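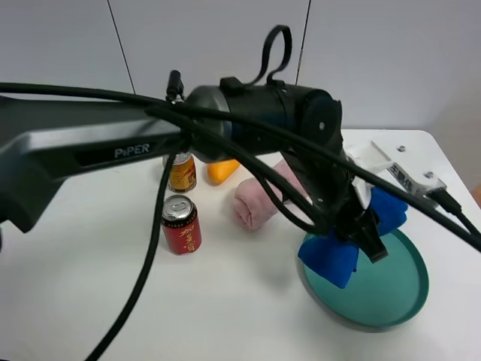
4. Setting Up the Table Demonstration

This section covers the pick-and-place demonstration used for open days and school or customer visits. Sections 1 to 3 (unpacking, mounting, first power-up) must be finished before you begin. Allow 25 minutes for the set-up if the arm is already mounted, longer if you have to move the table.

The demonstration is run from the Woment control station by one operator. A second person stays with the visitors. Do not run it alone while the doors are open.

4.1 Preparing the table

1. Wipe the tabletop and let it dry. Grit under the tray makes it slide when the gripper touches the rim.

2. Place the teal tray within easy reach of the gripper. The routine approaches it from above, so leave the space over it clear.

3. Set out the objects. The standard set is a blue cloth, a rolled pink towel, drink cans and a toy from the orange bag. Other soft or light objects may be used if they have been tried beforehand. Do not use glass.

4. Stand the cans upright with space between them and the towel. Use unopened cans or clean, empty ones. Half-full cans tip easily and the spill runs toward the cable sockets.

5. Roll the towel and lay it on its side. A loose towel can be used later in the visit, once the operator has a feel for the arm that day.

Note: The tray is not fixed down. If it is bumped during a run, finish or cancel the run before putting it back.

4.2 Checking the cables

The arm's cables run over and below the moving joints and some of them rest on the table. Check them every time, even if nobody has touched the arm since the last visit.

1. With the power off, move the arm by hand through the full demonstration path. Support the wrist as you go — the joints do not hold their position without power.

2. Watch each cable at the far ends of the path. There must be slack left at both ends.

3. Look for any cable that crosses an object on the table. A cable lying lightly over the towel is acceptable for a slow run. A cable that can hook a can is not. Move the can.

4. Push each plug home. Do not force the long cable at the mounting plate. If it will not seat, pull it straight out, check the pins and try again.

CAUTION: Never use a cable to pull the arm into position. Hold the arm by the strap or by the upper link.

4.3 Starting the arm

1. Check that the stop button is within reach of the operator and works. Press it, confirm that the station shows STOPPED, and release it.

2. Ask everyone to stand behind the floor line. The line should be no closer than 2 meters from the front of the table.

3. Switch on the arm supply, then the station. Wait for the station to finish its checks.

4. Open the Kumo menu and choose Visitor Mode. This limits the speed and turns off any saved routines that are not on the approved list.

5. Send the arm to Home. If it stops on the way, clear the fault and look at the cables again before you retry.

4.4 Running the cloth routine

Start with the cloth. It is the slowest of the routines and gives people time to see how the wrist and fingers move together.

1. Lay the blue cloth in the tray, slightly bunched in the middle. A flat cloth is hard to grip.

2. Choose Cloth 1. The arm moves over the tray, opens the fingers and lowers.

3. Let the fingers close fully. The station waits 400 milliseconds after the grip before it allows the lift. Do not shorten this delay in Visitor Mode.

4. Lift slowly. Part of the cloth may still hang across the rim of the tray and this is normal.

5. Lower and release, or hold the position while the guide answers questions. Holding is limited to 2000 milliseconds unless the operator presses Extend.

If the fingers come up empty, cancel, bunch the cloth again and repeat. After several misses in a row, check that the bracket on the wrist has not worked loose.

Note: Visitors often ask to hand the cloth to the arm. This is not allowed in any mode.

4.5 Cans and other objects

Run the can routine only after a clean cloth run. Reduce the grip force to the Can setting first; the cloth setting will dent an empty can. For toys, the operator should drive the arm manually, as their shapes vary too much for the saved routines.

The Pereyra hand controller may be lent to a visitor for manual driving under these conditions: the operator keeps a hand on the stop button, only the manual toy task is used, and the visitor stays behind the floor line. Young children should sit with an adult.

4.6 Between groups

Send the arm to Home and press the stop button before anyone reaches over the table. Put the objects back in their starting places and repeat steps 2 and 3 of section 4.2. Feel the joint housings with the back of your hand. If one is too warm to keep your hand on, leave the arm off for the next group and show the Juvotberg sample grippers instead.

4.7 Shutting down

1. Remove any object from the gripper before sending the arm to Home.

2. Lower the arm to its rest position. Keep a hand under the wrist.

3. Switch off the station, then the arm supply.

4. Coil the loose cable on the table without bending it at the plug.

5. Enter the number of runs and any faults in the visit log. See section 7 for fault codes.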